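Stolla, issues 1 to 20: notes on a reread

I finished the Stolla run again in November, all 20 issues, in the order they were printed. The collected editions move the two Pliltport chapters to the front. I don't recommend that order. The Pliltport material depends on the reader already knowing that Varela can't cross salt water, and the book doesn't establish this until issue six.

The power rules hold up better than I remembered. Varela stores whatever hits her and has to release it within the day. The writer keeps to that limit for most of the run and breaks it twice, both times in crossovers. The second break is the worse one — she holds a full charge through a three-day siege and no character mentions it.

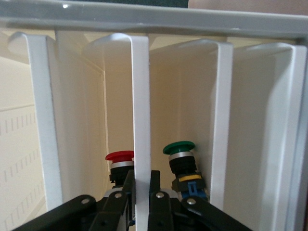
Page layout is where the series changes most. The early issues use a loose grid with wide gutters, and the fights are hard to follow because figures drift from one panel into the next. From issue nine the artist switches to tall, narrow panels with heavy white borders. The prison chapter is the clearest case. Each page is cut into upright strips, much like the compartments between those white dividers hanging from their gray bar, and every cell on the block gets one strip. You read across for time and down for distance. It works on paper and fails in the digital version, where guided view zooms in on one strip at a time.

Venkatesh Naidu wrote to me after my last post to argue that the lettering got worse in the same stretch. He is right about the captions. Narrow panels force short lines, and several break in the middle of a name. Oreo, the sidekick, suffers most, with hyphens in places no hyphen should go.

My copies are the first printings. The hardcover is nearly 300 pages and drops the letter columns, including the one where the salt water rule is first explained.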